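Notebook – finishes bench, October

Wicker and toy coatings, second round. Carrying on from the drying trial.

Stock solution made up fresh this morning. Shellac flakes in ethanol, same cut as last time, stirred on the plate with no heat and left covered. Strained through a paint filter into the brown bottle. The old bottle was cloudy at the bottom and took too long to go off on the glass slide, so it is labelled DO NOT USE and is in the solvent cabinet, lower shelf. Please do not top up the new one from it.

Panels are Plistimwood offcuts, sanded to 240 and wiped with a tack cloth. Grain raised with a damp rag, left to dry, knocked back by hand. I skipped the power sander at this step as it leaves swirls that show up under gloss and confuse the scoring.

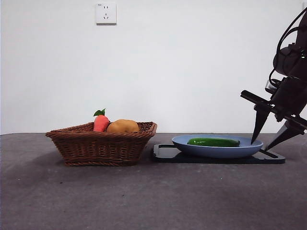

First coat on at 1105. Brushed along the grain, one pass, no going back over. Bench thermometer steady through the morning. The humidity reading on the wall unit does not agree with the handheld one. I have gone with the handheld because it was checked against the salt jar last month. The wall unit needs looking at – added to the maintenance list.

Touch test every 60 minutes, gloved fingertip at the left-hand end of the panel only. Surface was tacky at the first check and dry at the next. Panel 2 had a run near the lower edge where I overloaded the brush. Left it alone and marked it with pencil on the back. It stays in the set for adhesion but comes out of the gloss comparison.

The Irneo water-based clear went on the other half of the panels. It lays down milky and takes its time to clear. Brush marks were worse than with the shellac, even after thinning to the upper limit on the data sheet. Foam applicator gave fewer marks but left small bubbles along the edges. Will try the short-nap roller next time, colour-coded tape on the handle so it does not end up back in the oil finishes drawer.

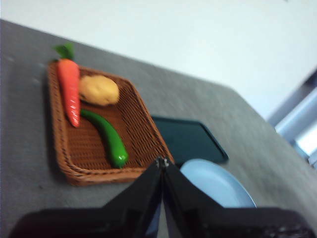 Rub test after lunch. Dry cotton first, then cotton with distilled water, then cotton with the weak acid (artificial saliva mix from the fridge, batch written on the lid). Weight on the sled was 900 g throughout. No colour transfer on dry cotton for either finish. With water there was a faint brown trace from one shellac panel, at the cut end where the coating is thin. Nothing on the face. With the acid mix the shellac face went slightly dull, and the trace at the end grain was stronger. The water-based panels showed no change that I could see under the lamp.

Umut Değirmenci read the cotton pads separately against the grey scale without seeing my numbers. We differed by half a grade on one pad and matched on the rest. Half a grade is within what we normally get, so I have recorded both readings and not averaged them.

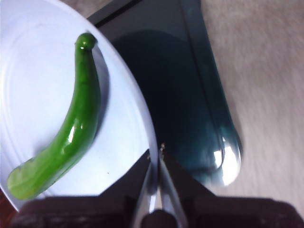

Tape test held over. The blade in the cross-hatch cutter has a nick and was dragging the film instead of cutting it. Tried it on a scrap panel and got a ragged lattice that would have failed anything. Replacement blades are on order through Serken. Until they arrive, nobody should log adhesion results from that cutter, including the ones on the sheet from earlier in the week.

The Hodžić pigment sample is still waiting. It settles hard and needs a proper shake before it goes into anything. Half the tin was a solid cake when I opened it. Stirred by hand, got nowhere, closed it again.
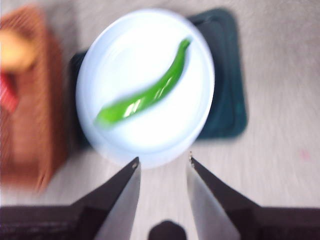

Clean-up: brushes from the shellac rinsed in ethanol and hung. Water-based brushes washed with soap, bristles shaped and left flat. Rags spread out in the metal tray by the door, not balled up.

To do:
Second coat on all panels except the one with the run.
Recheck the handheld humidity meter.
Print a new label for the saliva mix, the ink has smeared.
Ask whether the end grain should be sealed separately before coating, and if so with what.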